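Plokard and me
6 September 2025

I have worked in returns for long enough to remember when the job was a knife, a roll of labels and a radio. People send back a thing they didn't want, you open it, you decide if it can go back on the shelf, and you put it in one of the tubs. My mum still thinks I work at the post office.

In August, Bremomico got its robot. Two arms, sold to us by a firm called Drornell, and the software that runs them is called Plokard, which sounds like something you'd take for a chest infection. The email said it would "free the team for higher-value tasks." I have been in the building a fair while and I'd love to know where they've been keeping those.

What I've been freed for so far is this. I used to sort returns. Now I put returns on a table so that Plokard can sort them, and when Plokard has a think and stops, I press the button that tells it to carry on. My title has gone from Returns Associate to Cell Attendant. Evaristo Caputo, who trained me and has hands like oven mitts, says it makes us sound like prison staff. He has started saying "lights out" at the end of shift and I'm sorry to report that I laugh every time.

The old bench did 663 items on its best day, with both of us on and a box of Favourites open. Plokard's target for its first month was 200. It got to 86 and management sent round a cake.
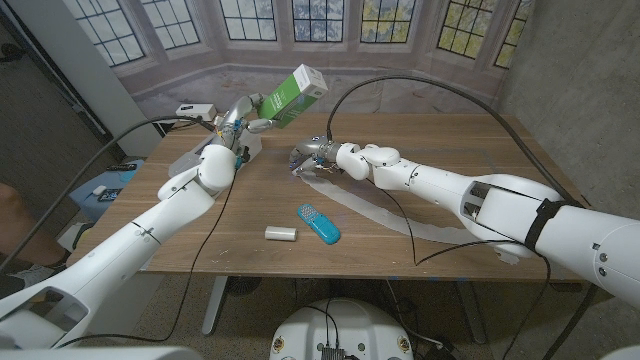 My own quarrel with the thing is over pace, and I don't mean that it's slow, though it is. When you sort by hand you get a rhythm up. You can chat, you can be miles away planning dinner, and your hands look after themselves. Attending is the opposite. There's a green and white box up in one gripper, tilted, and the other hand is hovering down over the table with its fingers a bit curled, and there's a turquoise toy phone still waiting its turn, and you can't drift off and you can't help. You just stand there with your whole body leaning toward the phone. I go home more tired than I ever did from lifting. My shoulders are great, mind you. My physio is heartbroken.

The other change is the talking. Evaristo and I used to stand at the same bench and now we're at opposite ends of the shed, him on large items, which the arms can't manage yet. We've got radios. It's not the same telling someone about your brother-in-law's deck over a radio when the forklift drivers are on the same channel. They have opinions about the deck.

Arif Marikar from operations came down to ask for our feedback, and to be fair to him he wrote it down. I asked whether there'd still be 2 of us on returns next winter. He said nothing had been decided. I asked who'd be deciding it and he wrote that down too.

I did get one win. The labels on the tubs were all in some code only Plokard could read, and I asked for them in English as well so a person could find the toys. Done by lunchtime. Price, the system that does our rosters, still has me down as a knife operator, and I haven't corrected it.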